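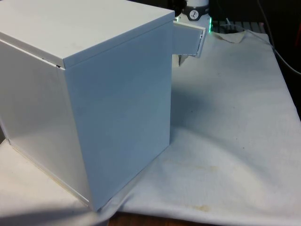

*Notes by the Jumstead shared workshop robot group, 2024-06-06*

Right, session 5 of the Jurnico build! The big white box stays on the cloth, lid on, and I'd like you all to have a go at planning an approach to it. Keep the arm slow and start high, then bring it down in 16 mm steps.

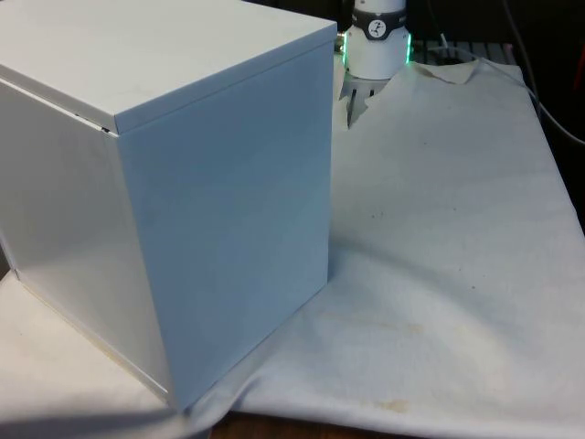 ## Small parts

Pointing the fingers straight down is the easy bit. Thin bent metal is fussier, so pinch it right at the tips and go gently (I have the force set to 11 in Fumeck).

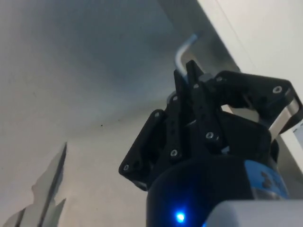 *Page 431*

Save your poses in the Neagu folder before you go, please!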